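4.2 Repetition and attention during extended recitation

Participants in the Naltthorpe sample recited a short formula, chosen by their own teacher, for one sitting each morning. The formula was between 8 and 14 syllables long. Recitation was silent in the second half of the sitting and spoken in the first. We did not prescribe posture, and beads were used or left aside as each person was accustomed. The measure of interest was the lapse interval, defined as the time between a reciter losing the formula and noticing the loss.

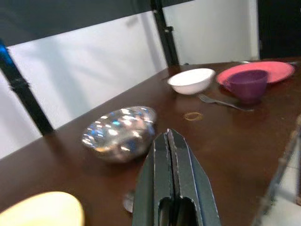
Lapse intervals were short in spoken recitation and longer in silent recitation, as Ragab found in his earlier work with the Fasumum community. The difference held for new and experienced reciters alike. Experienced reciters did not lapse less often in our sample, but they returned to the formula sooner. Several said in interview that the return was the practice and that they gave little thought to the lapse itself. When asked what drew attention away, reciters mostly named sounds, bodily discomfort and small bright things in view. One compared the last of these to crumpled silver foil on a dark wooden table, such as the piece in Figure 3a: the eye goes to it before the mind has agreed. Teachers in both communities advise a lowered gaze for this reason, although a minority recommend closing the eyes fully.

Interview material was coded by two readers working apart, using the Kekana scheme with one category added for reports of stillness. Disagreements were settled by a third reading. The added category proved hard to apply. Some participants used "still" for the absence of words, others for the absence of effort, and a few used it for both within one answer. We have kept these reports together in the tables and treat them with caution.

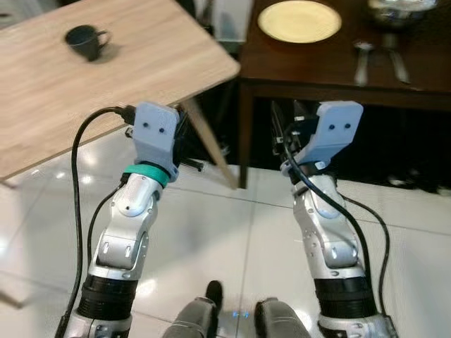
Contemplative Practice Research Group, Department of Religious Studies

Figure 3. (a) Foil on table. (b) Two tables, light and dark wooden tops, on white tiled floor.

The sittings themselves were observed on 9 mornings. Observers kept written notes and did not speak with reciters until the sitting had closed. Lekota has argued that the presence of an observer lengthens spoken recitation – an effect she attributes to courtesy toward the guest. We saw a weak trend in the same direction. It was confined to participants who had met the observer before, and it was absent by November.

A final point concerns the counting of repetitions. Almost 140 written logs were returned, and many gave totals only in whole rounds of the beads. Partial rounds were therefore lost. The totals should be read as lower bounds, and no comparison between teachers is made from them.

Print this page
E-mail this page

Related items
Ragab: Spoken and silent formulas in the Fasumum community
Lekota: The observer as guest
The Kekana coding scheme, revised
Drastero working papers: beads, rounds and written logs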